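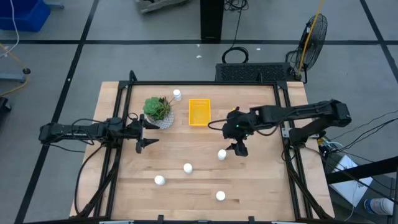 *Flinumeck two-arm bench, set up for sorting small bottles into a basket.*

The Flinumeck is a table-mounted work cell with two arms, made for light picking and packing jobs that are now done by hand. It is sold by Jarman as a complete bench: table, frame, both arms, grippers and the control box. Most customers put it at the end of a packing line, where small containers have to be picked up and set upright in a basket or tray.

## What it does

One arm works from each side of the table. Either arm can pick up a bottle and place it, and the two can share a basket without a divider between them. Items don't have to arrive in rows. The bench is meant for loose placement, with bottles standing wherever the last person or conveyor left them.

It is not a fast machine. A practiced packer will beat it over ten minutes. It suits long runs of the same item, the kind of work people ask to be rotated off.

- Arms: 2, side mounted on the frame rails
- Grippers: parallel, two fingers, swappable pads
- Heaviest item: 200 g
- Table height from floor: 820 mm
- Items stored in memory: 11 bottle or jar shapes
- Power: one standard wall outlet

Other objects can stay on the table during a run. We usually test with something in the way, such as a plant pot, because real benches are never clear. If an object is too close to a bottle for the fingers to fit, the arm skips that bottle and flags it on the operator's screen.
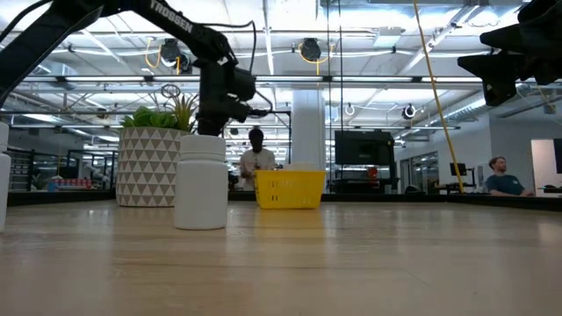

## What changes for the people on the line

The bench takes over the reaching and placing. It does not take over checking, labeling or dealing with a bad batch. At Nustatley, which fills small bottles for pharmacies and hotels, four packers used to share the basket station in turns of an hour. The station now has one operator, who fills the table, clears flagged bottles and swaps full baskets. The other three moved to inspection and shipping.

Angharad Mathias ran the basket station there for six years and now trains the new operators.

"My wrists are better. The afternoon goes slower some days, I'll say that. You're watching more than you're doing, and you have to learn to leave it alone when it's only being slow."

Plan for the training. A new operator needs two shifts with someone who knows the bench, and most need a third before they stop pressing pause. We also advise settling before delivery who does what afterward. Genemside put its first bench in during November without doing this, and for several weeks the packers stood by it with no clear job. Pravesh Gumede, the shift lead, has since written a one-page duty sheet that we include with every order.

## Loading and baskets

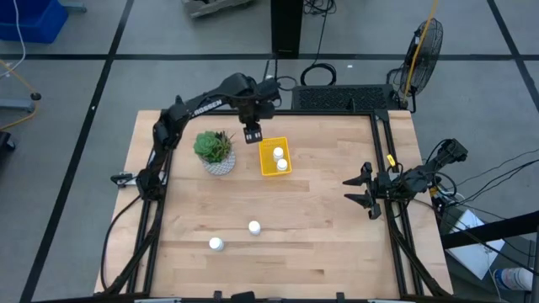

Photo: Jarman

Small slotted baskets work best. Stand the bottles on the open part of the table and leave a finger's width between them. The basket can sit at an angle; the arms adjust to it. Keep it within reach of both arms if both will be placing.

Do not reach onto the table while the arms are live. Press pause, wait for both arms to stop, then move what you need to move. The run picks up where it left off after you press resume.

Wipe the finger pads at the end of each shift and replace them when the grip surface looks shiny. Pads come in sets of four.

## Ordering

The bench ships in two crates and needs two people to assemble. Allow a full day for setup and first tests. Extra baskets, finger pads and spare cables are listed under Parts. For sites with more than one packing line, ask for a visit first, as the frame has to be leveled on each floor and moving it later means doing that again.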